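Dec 18, 2018

Hand-held gripper demos, living room set, task "clear table to bucket". Pair of grippers, one per hand, no arm attached. Operator N. Takeda, me on the log.

Carried over from last week: left jaw encoder reads 4 counts high when fully open. Zeroed it against the gauge block before starting and wrote the offset into the Karkodov config. Needs doing properly in February when the spare linkage arrives.

Start rule changed. Both grippers fully open and held still until the tone, then move. The old episodes have a ragged first second and Oda's trimming script cuts them in the wrong place.

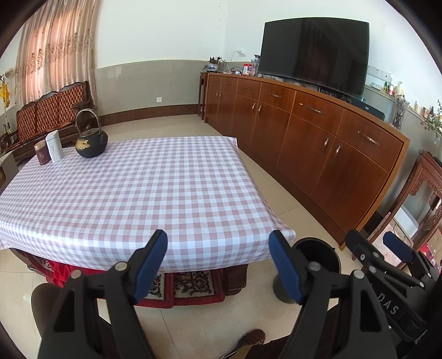
Episode 1123 rejected, clock drift between left and right. Restarted the logger, drift gone, cause unknown. Ran on to 1314 without another reject of that type.

Checked cloth is a nuisance for tracking. The squares repeat and the glossy edge throws highlights, so the pose estimate slips sideways when the gripper passes low over it. Asked Natsumi to come in higher and drop straight down. Slower, but the tracks close.

Paper cups go in the black bucket on the floor. Release height is still not agreed. Too high and they bounce, too low and the finger linkage catches the rim. Put down 11 cm in the protocol for now.
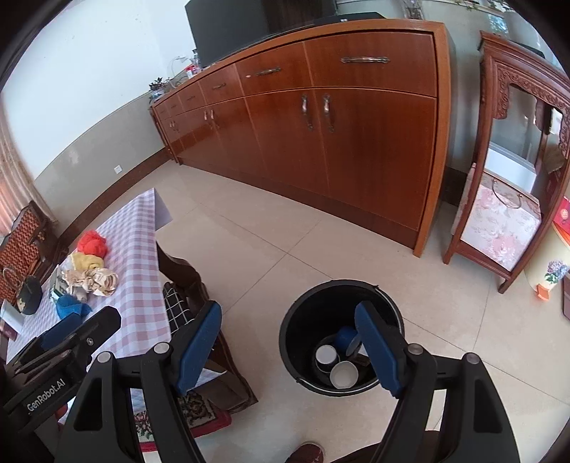 Manipulation Group, Flederow Workshop

Cups on their side are the awkward case. Jaw width at grasp varies a lot between operators and the policy will average it into something useless. Proposal: grasp across the body of the cup, never by the lip. Natsumi disagrees and wants both kept and tagged. Leave it open until the Nonorness people have replayed a batch on their arm.

To do: copy raw data to the second disk, relabel the cloth episodes, new blue pads for the right jaw, ask Oda about the trim threshold.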